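Search articles Go
Stevby Reference > Food > Sandwiches > Hamburger

A hamburger is a cooked patty in a bun, a simple idea that people have argued over since it was invented.

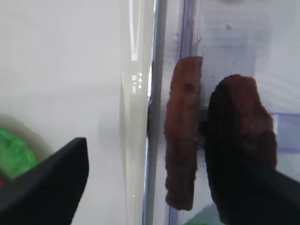 Is there ham in it? None – the name comes from Hamburg.

Toppings vary, and so do tempers.

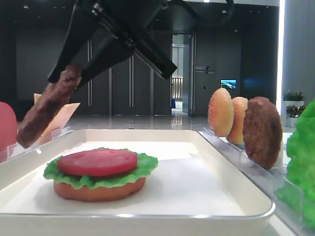 Burger with lettuce and tomato, partly assembled

Critic Harvey Gauthier listed 18 regional styles in his guide, and ranked his hometown of Tristberg first. 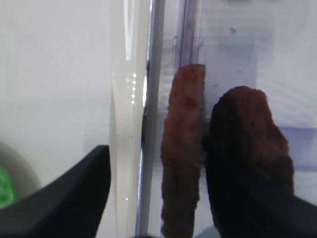

Readers in Jarnovine wrote in to object.

Ketchup remains unsettled.
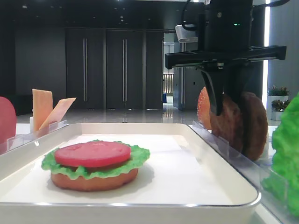
What meat is usual? Ground beef.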